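Home demonstrations pass their first target

The household demonstration project reached 84 usable recordings of its bedroom task at the end of November. The target for the year was 75. Suryani Oei, who runs the Stamitton side, closed the count on December 18, 2022, and the recordings have gone to the Hirano office for checking.

The task is sorting and folding clothes left on a bed. A person does the work with a hand-held gripper in each hand, and the grippers record how the fingers open, close and move. Those recordings are then used to train an arm to do the same job. The person wears no gloves and drives no joystick. Anything the gripper can't pick up, the person can't pick up either, and this keeps the demonstrations within what the machine could manage.

Work is being done in people's own homes. Earlier sessions at the Wultel lab used one bed, one plain sheet and the same set of shirts, and the trained arm did poorly as soon as any of those changed. Patterned bedding was a particular problem. Belmiro Torres reported that the arm would close on a printed flower and lift a pinch of sheet. Homes with busy prints, wrinkled sheets and strong window light were moved up the list after that.

Clothes are not laid out neatly for a session. They go down in a bundle, one thing wrapped in another, and the demonstrator starts from there.

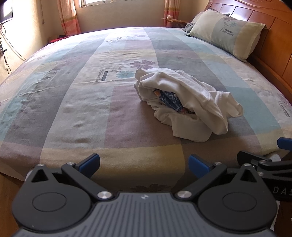 Changes to the session routine

Four things will be different from the next round on.

Each session will be capped at eight demonstrations. Nana Mensah went through the November recordings and found that people got faster and rougher toward the end of long sessions. They began tugging at sleeves instead of lifting them, and the arm learned the tugging.

Demonstrators will pause with both grippers open before the first grasp. The old instructions left this up to the person, so the start of the task was hard to find in the recordings.

A dropped garment should be picked up again and the recording kept. Several people stopped and started over when they dropped something, which left us with very few examples of recovery.

Pillows stay where they are. Moving them is a separate task and will get its own set of recordings.

Ferdinand Plattner has rewritten the instruction sheet to match. Please throw out any older printed copies.

Next homes

The Cliltosstead homes come next. Slamet Gunawan is handling the bookings and will bring the grippers, charged, to the first visit. Households there should leave the bed made up with its usual sheet and set aside a few items of everyday clothing. Shirts and light trousers are best. Heavy coats and anything with loose beads should be left out for now.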